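Replanning while the gripper is full
Speaker notes, Brurkthorpe tooling meet-up, October
Nikola Kozłowski, with the perception slides from Dörte Reuter

Slide 1. Title
Say hello, say who did what. I wrote most of the planner changes, Dörte did the pose side, Lech Cieślak did the logging and the replay tool. Renata Szczepańska set the test plan and will shout if I get a number wrong.
Questions at the end please, except if a word makes no sense, then stop me.

Slide 2. What we run
The stack is called Wenoreck. It has a pose estimator, a scene store, a motion planner and a controller, all separate processes talking over one message bus. The controller ticks on its own clock and does not wait for anybody.
Everything tonight is in simulation. Mention this early. Somebody asked last year in the final minute and it took over the whole discussion.

Slide 3. The problem
The old planner treated a held object as if it were part of the hand. It took the hand shape, added a box for the object, and planned with that. The box was fixed at the moment of the grasp.
Two things go wrong. If the fingers settle after closing, the box is in the wrong place. If the box is padded to cover that, the planner refuses moves that are perfectly fine, mostly on a worktop with a lot lying on it.
In the replay logs the padding was the bigger problem. The arm would lift, stop, report no path, and time out.

Slide 4. The kitchen case
Put the render up and leave it up for a while. People at the back need time.
The cup is held by the rim with the fingers reaching down inside, just over the black mat. This is the state I care about. The held object is a little way above a flat surface and the next step is a placement.
Point at the loaf. It overlaps the corner of the mat, so any padded box round the cup starts to eat into the room we have to put it down in. The blue ice cube tray is behind the mat, so going round the back is limited as well. The spatulas over on the right matter less for this placement, but they are long and thin and the scene store used to merge things like that into one lump. Dörte's fix for that is on slide 6.
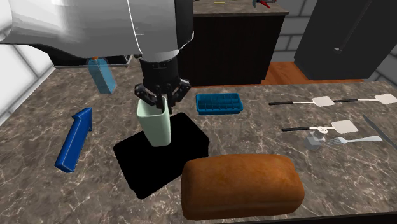 Slide 5. What we changed in the planner
Go slowly here. This is the slide people will photograph.
The held object now has its own pose, with its own uncertainty, separate from the hand. The planner gets the mesh from the scene store and the pose from the estimator, and it updates both during the move.
Padding is set per direction. If we are sure of the height and unsure of the rotation, only the rotation costs us space. For a cup with square corners the rotation counts, for a round one it hardly would.
Contact with the target surface is allowed in the last part of a placement and nowhere else. Before, we switched off collision checks between the object and the whole worktop, and that hid a fair number of bad plans. Now the allowed pair is the object and the mat, by name.
Replanning is triggered by pose change. The old code had a timer. With the timer we got new paths when nothing had moved, and the arm would wobble between two paths of equal cost. If someone asks about the threshold: it is in the config file, it is hand tuned, and we are not proud of it.

Slide 6. Perception side (Dörte's slide, I am reading it)
Fingers inside the opening block part of the object. The estimator now renders the hand from joint angles and masks it out before fitting the pose.
The see-through bottle near the back of the counter is still the worst object in the set. Depth readings go through it in our sensor model. We keep the last good pose and mark it stale. The planner adds padding to stale objects.
Thin tools are split using the mesh library before they go into the store. If a shape does not match anything in the library it stays as one lump, which is safe but greedy with space.
Dörte wants me to say that the mask depends on the joint angles being right. If calibration drifts the mask drifts with it.

Slide 7. Test runs
Renata's plan: 3885 placement runs, same object set, with the layout shuffled each time. Old planner and new planner get the same shuffles.
I am not showing a success table. The scoring script had a fault in how it treated objects that ended up leaning, and Renata is running it again. Say so plainly and move on.
What I can say from the replays is that the "no path" timeouts on crowded layouts have mostly gone. What is left is slow plans. A replan can take up to 30 milliseconds and the controller does not like that when the hand is near a surface. At present it holds position until the new path arrives.

Slide 8. Tooling
Lech's replay tool is called Gurov. It takes a bus log and steps through it one message at a time, with the planner's view drawn next to the simulator's view.
Most of our bugs were found this way. The usual cause was two processes using different timestamps for the same pose.
Demo if there is time: open the log with the late pose message, step forward to the replan, show the held cup jump in the planner's view while it stays put in the simulator's. Then turn on the timestamp check and step through again.
If the projector is the same as last time, use the light theme. The dark one could not be read.

Slide 9. Still open
Soft objects. The loaf is a rigid mesh for us. Pushing against it in the planner means nothing.
Objects touching each other. We know about pairs, and stacks of three or more confuse the store.
Handing over between planners. Jolanta Laskowska has a branch where the last few centimetres are done by a force controller. It is called Valderrama and it is not merged. She is here tonight, so send the force questions to her.

Slide 10. Thanks and questions
Leave the render up again behind the questions.
Likely ones:
Why not learn the whole placement? Short answer, we want to be able to read the log when it fails.
Is the code open? The replay tool will be. The planner depends on a library we cannot pass on.
How much of this moves to a real arm? The planner code is the same. The pose noise is a guess until we measure it.
Switch the laptop back to the house input before sitting down.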